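Sep 18, 2019

# Small Homestead Course, Handout 2: Bedding, Muck and the Compost Pile

Okay, so last time we got the hens housed. Now we have to talk about what comes out of them! I keep birds and a couple of sheep at Dalholm, and I promise you'll spend more time with a fork in your hand than you ever will collecting eggs.

**Deep litter or weekly clean-out?**

I'm a deep litter person. You start with a good thick layer of dry shavings in the fall, stir it whenever it looks matted, and keep topping it up until spring. My neighbors over at Sumen strip their coop every week and their birds do just as well, so please don't feel you have to copy me. If your coop is low and hard to get into, go weekly (your back will thank you).
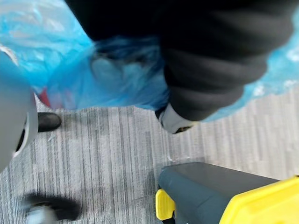 *Blue plastic bag with black fabric over it.*

**Building the pile**

Chicken manure is hot stuff. Put it straight on your lettuce and you'll scorch the lot, so it goes on the pile first, mixed with plenty of straw, leaves or old shavings. I go by feel — if it smells sharp, add more brown. If it just sits there and sulks, add green stuff and a bucket of water.

Turn it every 18 days if you can. I wrote that number on the shed door years ago and I've stuck with it. In February I skip turning altogether and let the snow sit on top.

Keep out:

- meat and bones
- anything plastic, including baling twine (I still find bits of mine!)
- seedy weeds, unless your pile runs really hot 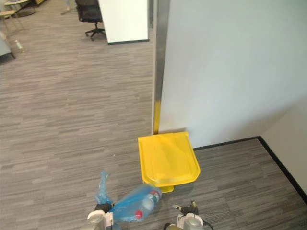
*Yellow bin with its lid closed, blue bag in front.*

**How much space?**

More than you think. My first pile at the Golob plot was a sad little heap that never warmed up at all. Now I run two bays side by side, one filling and one resting, and the resting one gave me 58 buckets for the squash beds last year. I was thrilled.

For next time, sketch your own yard and mark where the pile would go. Think about shade, the hose, and how far you want to push a full wheelbarrow uphill.

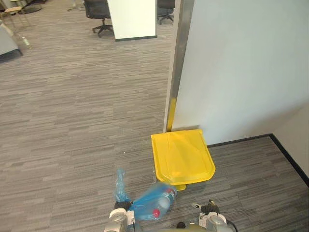 **Gulon Course Notes | Vol. 2, No. 20**

One more thing on sheep, as a few of you asked. Their droppings are much milder than the hens', and I've put them under fruit bushes with no trouble. The dirty wool from around the back end is great too — tuck it under mulch and it holds water all summer. Bring gloves to the next session, we'll be forking over a real pile.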